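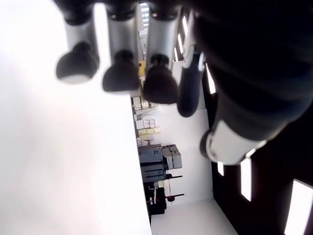 Looking across the room to the shelving.

FLATTON WATER USERS ASSOCIATION
Minutes, August 12, 2022

Chair: Bok-nam Ko
Minutes: A-yeong Yeo
Present: Ko, Yeo, both Onishi Lane reps, Tellberg Road rep, two members from the upper lots (did not sign the sheet, names to follow)
Apologies: lower lots rep, out of town

Started ten minutes late. Quorum OK.

1. June minutes
Read and accepted. One correction — item 4 should say "upper tank," not "upper track."

2. Water loss
Main item. Bok-nam went over the readings. Master meter vs. total of the house meters does not match again, second period running. Gap is 2231 gallons a day. Was 600 in June. Some of that could be the two old house meters that read slow but not all of it.
Onishi Lane says pressure is fine there, no soft ground. Tellberg Road says pressure drops in the evening, worse at the end of the road. Upper lots same as always (bad).
Discussion of how to find it. Options: shut off one branch at a time overnight and read the master meter, or pay for a listening survey. Shutoff costs nothing but people have to be told. Survey quote is old and probaly no good anymore.
Agreed: overnight shutoffs first, Tellberg branch to start. Midnight to 4. Bok-nam to read the master meter before and after. If nothing shows, get a new quote for the survey.
Onishi Lane asked if houses with medical equipment get a call in person. Yes. Tellberg rep has the list.

3. Pump
Peltov pump is short cycling, same complaint as spring. Pressure tank may have lost its air charge. Bok-nam wants to check the tank before anyone orders parts. Upper lots asked why we don't just buy a new pump. Long back and forth. Point was made that a new pump on a bad tank will go the same way.
Agreed: tank check first, report back. No spending tonight.
Pump house lock is sticking, needs graphite. Key 26 still not returned, if you have it please bring it.

4. Meter replacement
Two house meters to replace (see 2). Both owners have said OK. Cost is $253 each with fittings, we put the meter in, owner pays for anything on their side of the box. One of the boxes is full of roots and will have to be dug out by hand.
Moved by Onishi Lane, seconded by Tellberg Road. Passed, no one against. Upper lots abstained on the grounds that they have been asking for a booster longer than anyone has been asking for meters. Asked that this be in the minutes, so it is.

5. Outdoor watering
Odd/even days stay in place until further notice. Tellberg rep wants it stricter until the leak is found. Onishi Lane against — people have gardens half way through the season and the loss is in our pipes, not in the tomatoes. Vote was split, chair did not want to break it. Left as is, back on the list next time.
Drip lines still allowed any day. Filling pools is not, and that includes the large inflatable ones.

6. Flushing
Hydrant at the end of Onishi Lane is due. Put off until after the shutoffs so the readings don't get mixed up. Brown water for a few hours afterward is normal, run the cold tap in the tub and hold off on white laundry. A-yeong to put this on the notice so we don't get the calls.

7. Other
Mailing list: four bounced emails, A-yeong to check against the sign up sheet.
Upper lots want the booster pump on the next agenda as it's own item, with numbers. Agreed. They will bring the numbers.
Someone parked over the Tellberg valve box again. Repaint the curb? Tellberg rep has paint.

Actions
Bok-nam: overnight shutoff, meter readings, tank check
A-yeong: shutoff notice, flushing notice, email list, order two meters
Tellberg rep: calls to houses on the medical list, curb paint
Upper lots: booster numbers

Next meeting date not set, depends on shutoffs. A-yeong will send it around.

Closed 9:20.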